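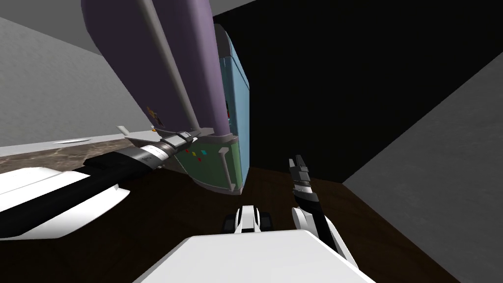

Jindar Repair Notes

Jindar is a collection of repair tickets from Kushwaha, a small appliance shop in Zosbridge. Each ticket covers one visit to the bench: what the customer said was wrong, what the technician found, which parts went in, and whether the item was handed back working. Most of the items are vacuum cleaners, fans, kettles, mixers and irons. Large kitchen appliances are not covered, as the shop does not take them.

The tickets were written on paper and typed up later by Firdevs Duman. Yavuz Keskin wrote the cleaning scripts and looks after this repository.

What is in the repository

tickets.csv
The main table, one row per ticket.

parts.csv
Parts used, linked to tickets by ticket_id. A ticket can have several rows here, or none.

faults.txt
The list of 48 fault codes, each with a short definition and a typical complaint.

scripts/
Python scripts that turn the typed sheets into the two tables. You only need these if you want to rebuild from raw/.

raw/
The typed sheets before cleaning, with customer names and phone numbers already taken out.

Columns in tickets.csv

ticket_id: text. Unique. The letter at the front is the drawer the paper ticket was kept in and has no other meaning.
month_in: month the item arrived, as a number. Day and year are not released.
item_type: one of the types listed at the top of faults.txt.
age_years: age of the item as told by the customer. Often a guess. Blank if not asked.
complaint: free text, the customer's words as the counter clerk wrote them down.
finding: free text, the technician's words.
fault_code: assigned when the ticket was typed up. See below.
bench_minutes: time on the bench, rounded up to the nearest 25. The shop bills in 25-minute blocks and never wrote down anything finer.
outcome: fixed, not_fixed, declined or no_fault.
return_of: ticket_id of an earlier ticket if the same item came back with the same complaint. Otherwise blank.

Fault codes

The shop did not use codes. Firdevs read the finding field on every ticket and picked the code that fit best. Yavuz then coded the same tickets without seeing her choices. Where the 2 coders disagreed, they went over the ticket together and settled on one code, and the original picks are kept in raw/coding.csv.

Most of the disagreements were over cord damage. A frayed cord and a loose strain relief often show up on the same item, and the technician would write "cord" for both. We ended up coding these as CORD unless the finding names the strain relief. If you need the difference, read the text yourself and do not rely on the code.

MISC is used for anything that would not fit elsewhere. It should not be treated as a group of similar faults.

Known problems

Tickets from May are thin. The shop moved to its current address that month and some drawers were packed before they were sorted. A few of those tickets turned up later and were added in version 2, but there are still gaps, so please do not read the May dip as a drop in business.

"Declined" covers both customers who thought the quote was too high and customers who never came back for the item. The paper tickets do not separate them.

The complaint field has spelling mistakes. We left them in. The finding field was corrected only where a part number was clearly mistyped, and those rows are marked in raw/edits.csv.

Part prices are missing wherever the part came out of a donor machine.

Building the tables

Install the packages in requirements.txt, then run:

python scripts/build.py raw/ out/

The script stops if it meets a fault code that is not in faults.txt. Part names are matched with Flernia, a small lookup tool that is bundled in scripts/flernia/. It is slow the first time because it writes an index. Later runs use the saved copy. Delete scripts/flernia/index if you edit the part list, or the old names will come back.

Uses

The data was put together for studying how customer complaints line up with what is found on the bench. It has also been handy for testing text search on short, messy notes. It is a poor source for comparing how reliable brands are. Brand names were removed from both tables, and a repair shop never sees the items that did not break.

License and contact

The tables are released under CC BY 4.0 and the scripts under the MIT license. Please report errors through the issue tracker and include the ticket_id. Questions about coding go to Firdevs Duman, anything about the scripts to Yavuz Keskin.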